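**Clinic cut its walk-in vaccine hours, what are people doing for boosters?**

**parik_road** wrote:

The health center in Magalhães stopped taking walk-ins for boosters. Their notice is dated 28/05/2022 and says appointments only, through the phone line. I called and was on hold for 26 minutes before it dropped. My mother is 81 and had her last shot in December. Is anyone getting through, or is it better to go somewhere else?

**Matilde Azevedo** wrote:

Call right when they open. I got through on the second try and they gave me a slot 11 days out. Have the card number ready or they send you back to the start of the line.

**tomcat_568** wrote:

I wouldn't bother with the phone. The pharmacy in Hamano still does walk-ins in the mornings. Bring her card and ID. We were in and out, including the wait afterward in the chairs.

**parik_road** wrote:

Does the pharmacy put it on her record at the health center, or do I have to do that myself?

**tomcat_568** wrote:

They told us it goes over automatically. I haven't checked.

**Glória Prata** wrote:

It does not always go over. My husband had his at the pharmacy and two months later the center was still sending him reminders. We had to take the paper slip in and have them type it up. Keep the slip.

I also don't agree that everyone should go to Hamano. It's fine if you drive. There is one bus in the morning and the one back is after lunch, so an older person ends up sitting around town for hours. The center should have kept at least one walk-in morning a week for people over 75.

**lowfield** wrote:

They had one walk-in morning and it was a mess. People lined up outside before the doors opened and half of them were sent home when the doses ran out. I was one of them. Appointments are slower but at least you know you're getting the shot when you show up.

**Glória Prata** wrote:

Then order more doses. The line was long because people wanted it. Cutting the hours doesn't fix that.

**tomcat_568** wrote:

Driving out there is easy enough, for anyone who can. Country roads and fields.
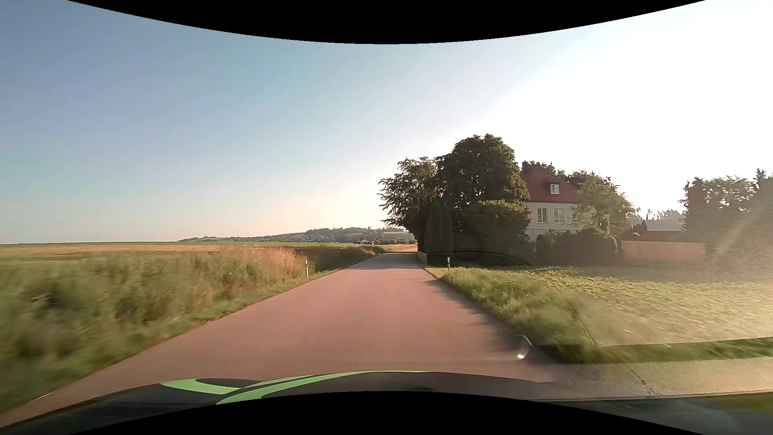
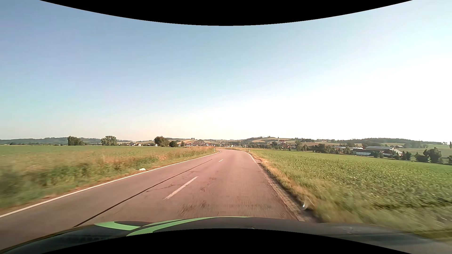 **lowfield** wrote:

Nobody at the center decides how many doses they get, that comes from the district. I asked at the desk. They put in a request every week and take what's sent. If you want to complain, write to the district office and skip the front desk - they get enough of it already.

**Matilde Azevedo** wrote:

Also ask about home visits. If she has trouble walking or has a heart or lung condition, her doctor can put her on the list. My aunt in Clilleo got hers that way. It took 4 weeks, so it's not fast, but the nurse did the flu shot forms on the same visit.

**parik_road** wrote:

She walks fine, just doesn't like sitting in a crowded room. I didn't know about the list though. Does it matter which brand she had before?

**lowfield** wrote:

Ask whoever is giving the shot. Don't go by what people say on here.

**Glória Prata** wrote:

Agree with that one. Take the old card so they can see the dates.

**parik_road** wrote:

OK. I'll try the phone once more at opening time on Monday and if that fails I'll drive her to the pharmacy. Will keep the slip either way.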